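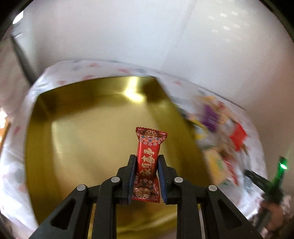 Red wrapped candy with the gold double-happiness emblem

How much candy for wedding favor bags, and how do I keep it from sticking?
posted by prikbridge_bride, 21 May 2019

We are getting married in January and want to put a favor bag at every seat. There will be 262 guests. My fiance's family wants the red double-happiness candies in them, and I would like to add something that isn't sweet. I have never bought candy in bulk. How many pieces per bag is normal, and can I fill the bags a month early? The hall is in Prikbridge and they let us in the morning of the wedding only.

Esach34
We did six per bag and it looked fine. Kids' table got more. Buy extra, people take a second bag on the way out. I think we ended up with 1682 pieces and there were still a few left.

Jonano
Six is good. Eight if the bags are big. Filling a month early is OK for hard candy if you keep the boxes closed and away from the heater. Soft or milk candy I would leave until the last week. Don't store any of it in a garage.

For the thing that isn't candy, go flat. Tea bags and single-serve drink packets slide in along the side and don't take up room the candy needs. A long slim sachet like the goat milk powder one in my second photo will stick out of a short bag, so measure before you order bags. Check the ingredients too, because milk powder is no good for guests who can't have dairy, and that one says probiotic on it, which not everybody wants. I would put those in a bowl by the door and let people choose.

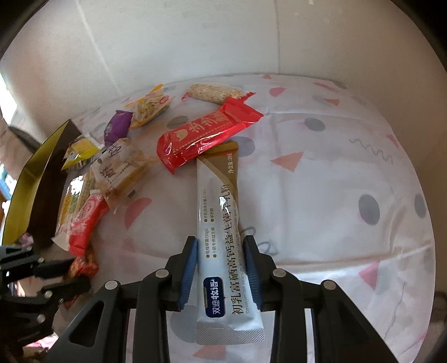 pruvost
just get boxes instead of bags, they stack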